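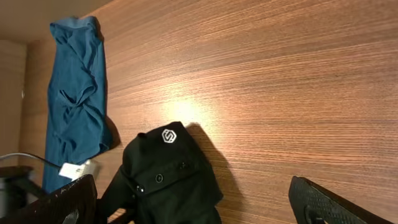 Can I bring my kid to the robot open day at Trerngate, and is the laundry demo worth the drive?

Posted by flasico_fan in Days Out & Events

Hi all! My daughter is nine and has decided she's going to build robots for a living (last month it was horses). Somebody at work mentioned that Skarnier does an open day at their place in Trerngate every April, where you can watch the arms handling clothes up close. We're coming from pretty far out, so before I burn a whole day on it I'd love to hear from people who've been.

Mostly I want to know if kids are allowed near the tables or if it's all behind glass. Also is it a real demo or one of those things where a guy talks over slides for an hour? And do I have to book? Their page says "limited places" and then there's no button anywhere that I can find. I did see a parking lot on the map but no idea if it's theirs.

Thanks in advance, you folks were great about the aquarium question.

mudroom_marge

We went last year and had a really good time! It's a real demo. No glass, just a strip of yellow tape on the floor, and they let the kids come right up to it. There was a short talk at the start, maybe ten minutes, and then you wander between the tables as you like.

The clothes one was our favorite by a mile. It's two arms on one table with a few shirts and things, and they pick up a piece between them and hold it stretched out in the air.

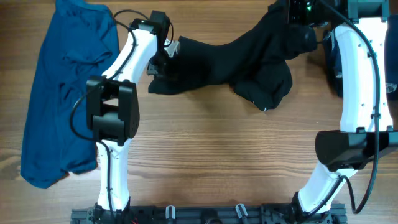
My son stood there for most of the morning and I had to bribe him with a pretzel to get him to look at anything else. Fair warning that it is SLOW. If your daughter is expecting something like the movies, tell her in the car. Ours would grab a shirt, stop, think about it, let go, grab it again a little to the left. I found it weirdly relaxing (I fold for five people, so I was rooting for it), but my husband gave up and went to find coffee.

The woman running the table was super patient with questions. She told us they'd done 3,000 practice grabs for that one demo and that dark stuff is harder than light stuff, which I can believe, I can't find the sleeves on a black shirt either.

Booking: you have to email them. They cap it at 200 people for the day and ours filled up, so do it early. Go in the morning if you can, it gets loud after lunch.

tinpot_42

its fine. parking is free but the lot is small and it's the second entrance, not the one the map sends you to. if you hit the tile warehouse you've gone too far

food truck only takes cards

intarasuk_bob

I'll go against the grain a bit. I've been twice, and I liked it a lot more the second time, when I skipped the talk and hung around the tables asking things. The talk is mostly about the company. If you've read their page you've heard it.

On the laundry demo, a couple of things I wish I'd known. Stand at the side of the table if you can get a spot there. From the front, the arms are between you and the cloth half the time and you miss the part that's interesting, where one gripper has hold and the other one is trying to work out where to go. Also ask if they'll let your daughter drop the shirt on the table for the next try. They let a girl do it when I was there and she made it as crumpled as she possibly could, big cheer when the arms got it up off the table.

They also had a sheet up on the wall where visitors could guess how many tries it would take to get through the whole pile. Best guess won a T-shirt. Somebody wrote 1,315 and I'd like to meet that person. I put 49 and wasn't even close, so don't ask me for tips.

One thing I disagree with marge on: afternoon was better for me. Louder, sure, but the line for the tables was shorter once the school groups cleared out. There's a bench by the back door if anybody needs a break, and the restrooms are upstairs, with no elevator that I could see, so call ahead if that matters for you.

mudroom_marge

Oh the school groups, I forgot about those! Ours had none, so maybe it depends on the year. Ask when you email. And bring a sweater, they keep it freezing in there.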